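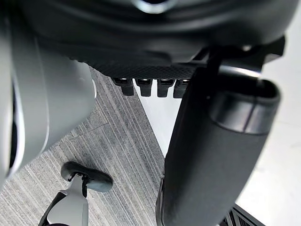

Section 4: Fitting and checking the wrist camera

Your Bremora arm ships with the camera loose in the foam tray, because couriers are couriers. Set aside an hour for this section, less if you already own the right hex key and know where it is.

Before you start

Park the arm using the Park button on the pendant, then switch off at the base. Pulling the plug while it is still moving counts as a fault and will be logged as code 2674, which support can read and will ask you about.

CAUTION: The arm holds its pose on brakes, but the gripper does not. With power off the fingers may sag shut. They close slowly and mean nothing by it. Keep your own fingers elsewhere.

4.1 Mounting the camera

1. Unclip the cover plate on the inner side of the wrist. It takes more force than seems polite.
2. Feed the camera cable through the slot with the flat side of the plug toward the wrist.
3. Seat the camera on its two pins. You should hear one click. Two clicks means you have also closed the cable door, which comes later, so open it again.
4. Tighten both screws until snug. The supplied key is short on purpose.
5. Close the cable door.

Note: On units sold under the Plomudetti name the slot is on the other side. Everything else is the same, including the cover plate.

4.2 First picture

1. Switch on and wait for the wrist light to go steady. Allow 60 seconds.
2. Open Hedegaard View on your computer and choose Wrist, then Live.
3. Open the gripper fully and turn the wrist so the camera looks at the floor.
4. Compare what you get with the picture at the head of this section. Parts of the gripper will take up a good deal of your view, and that is correct. You want to see the floor between them. Carpet stripes are handy for judging focus, as is any edge where one flooring meets another.
5. If the stripes are mush, turn the focus ring a little at a time. A quarter turn is a lot.

Note: Do not try to shift the camera to get the gripper out of view. Irfan Mengal in our support team has talked more than 19 customers back from this. The software expects those parts to be there and sulks when they are missing.

4.3 Saving the mask

1. With the gripper open, choose Mask, then Learn.
2. Close and open the gripper once when asked.
3. Choose Save. The old mask is overwritten without any ceremony.

If Learn stops halfway, check the lens for fingerprints (yours) and run it again. If it stops twice, note the code on the pendant. Code 2963 means the cable is not fully home; go back to step 2 of 4.1. For any other code, see Section 9.

Repeat 4.3 whenever you change finger pads, including the Ganow soft set.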